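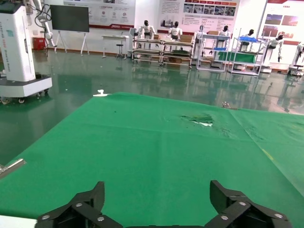
Green cloth on the work surface, clamp on the far edge.

Tuesday, 9:40

Soil moisture logger, Seradeck board, second week on the bench.

Battery drain is still too high. Left the unit running overnight with the radio off and the meter in series. Sleep current is fine when the board first goes down, then creeps up after the third or fourth wake. Pulled the probe connector and the creep went away. Plugged it back in and it came back within the hour. So the probe supply isn't being shut off fully between readings. I had blamed the regulator last week and swapped it for nothing.

Changed the firmware to drive the switch pin low before sleep instead of leaving it floating. Took three tries because I was editing the old branch. Please delete your local copy of the old one if you still have it.

11:15

Calibration, same probe, potting mix from the Friesen bag. Dried in the oven until the weight stopped changing, then added water 12 ml at a time, stirred, waited, read.

Dry reading 800 counts. Saturated reading 2,626. The curve is close to straight up to around 2,000 and flattens badly after that. For the Venerbridge beds this probably doesn't matter, they never get that wet except right after irrigation. For the Cokis site it does, the clay there holds water for days. Will need a second fit for the top end or a lookup table. Leaning toward the table.

Packing makes a big difference. Same soil, same water, pressed down with a thumb, and the reading jumped. Next run I'll use the tamper and give every layer the same number of strokes.

2:30

New firmware has been asleep since lunch with the probe connected. Current flat so far. Want to see it through a full night before I believe it.

The heat shrink on probe B has a split near the collar. Set it aside, don't use it for the Cokis batch.

To do:
Repeat calibration with Cokis clay, bucket is under the sink
Order more of the three-pin connectors, we have one left
Check whether the readings drift with temperature, fridge then room
Move the March field data off the old laptop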